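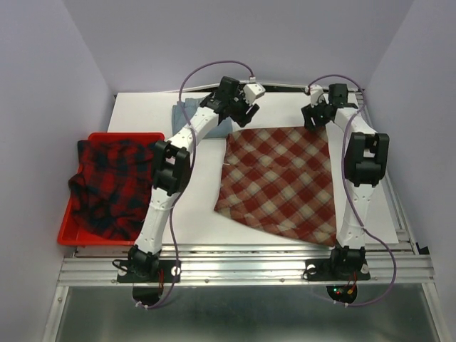

Folding is the part of laundry that people skip

Jan 17, 2020

Washing clothes is easy now. You push a button and leave. Drying is easy too, if you have a dryer or a line and some sun. Folding hasn't changed since my grandmother did it, and I think that is why so much clean laundry in this country lives in a heap on a chair.

I want to argue for folding, and for doing it at a table. I don't think it makes anyone a better person. I think it saves time and space, and most of the advice on the subject makes it harder than it needs to be.

I rent an apartment in Lillton with one closet. Before that I had a house with four closets, and I folded nothing. I hung the shirts and pushed the rest into drawers until the drawers stopped closing. When I moved I found three plaid shirts I had replaced, all still good, all at the bottom. That was money gone. After the move I couldn't afford to live like that, so I started folding each load on the day it was dry.

The first thing I learned is that the bed is a bad place for it. It's too low, it's soft, and everything on it slides toward the middle. A bare table at waist height is much better. A light-colored top helps as well, as dark socks and loose threads show up on it. I paid $200 for a plain one from Gashi, the furniture outlet by the bus station, and I use it more than the couch.

The second thing is that cloth comes in kinds, and the kinds don't behave alike. A dish towel wants to be flat. Halves, then halves again, and it stays. Checked ones are the easiest, with the lines to follow. A flannel shirt is harder. It has sleeves and a collar and it holds on to every wrinkle. Denim has its own mind. The seams are thick and they pull the cloth away from the fold, and if there's a button it always ends up under the layer where you wanted things flat.
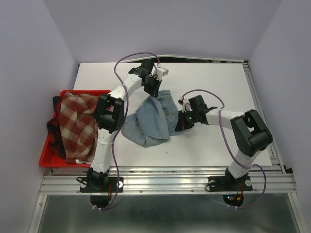
With denim I don't try for neat. I lay it out, pull the long edges straight, smooth down the seams with the side of my hand, and fold along them wherever I can. Two folds is enough. A third makes a lump that tips over the whole stack.

There is a style of folding that has been popular for some years where each garment becomes a small upright packet and the drawer looks like a file cabinet. I tried it from January to July. It does look good. It also took me twice as long, and every time I pulled out a shirt the ones on either side fell down. I went back to flat stacks and have had no trouble. If you like the packets, keep making them. I only object to the idea that flat stacks are lazy.

I also object to folding boards. My sister gave me the one from Evo, with the hinged panels. It works on T-shirts of one size. It does nothing for towels, jeans, fitted sheets or children's clothes, and you have to store the board. Stutex sells a set of drawer dividers that I like better, but a shoebox with the lid off does the same work for nothing.

The common objection is time. People say they have none for this, and I believe them. But a heap costs time as well. You dig through it each morning, you iron what got crushed, you rewash what you can't tell is clean. One load takes me less than a radio program. I would sooner spend that once than spend it in pieces all week.

Another objection is that clothes get unfolded anyway. Sure they do. Dishes get dirty again too, and we still put them in the cupboard.

I'll give some ground on underwear, cleaning rags and anything that goes to the gym. Throw those in a bin. Fitted sheets I fold badly and put under the flat ones. I have watched several demonstrations of the correct way and mine still come out round at one end.

What I'd like to see is apartments built with a folding surface. The laundry room in my building has six machines and a bench, and the bench is for sitting. Everyone carries warm clothes upstairs in a basket, sets the basket down, and leaves it there until it's empty. A shelf along the wall would fix half of that. I wrote to the management in July and was told they would look into it.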